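July, 6:10 a.m. Barometer 982 and falling. Slept badly. 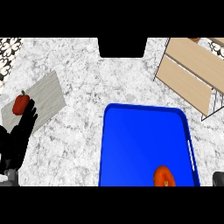
Second week of the sourdough log. Starter fed at 50 g flour, 50 g water, kitchen at 20 C overnight. Rise was slower than with the Zallness flour, which I finished on Tuition Street before the move. The Koltari bag absorbs less, so I cut the water to 61 percent and the dough still spread on the tray. Crumb tight near the base, acceptable above it.

Jingyi Kong thinks the bulk stage is too short. She runs hers until the dough domes at the rim – I have been going by the clock. Will hold everything else constant and extend by 20 minutes.

Zhiqiang Zou returned the scale. It drifts by a gram after warming up, so earlier salt figures are suspect. Marked those pages in pencil.

Rain by noon. Need rye, parchment, a new blade for the lame.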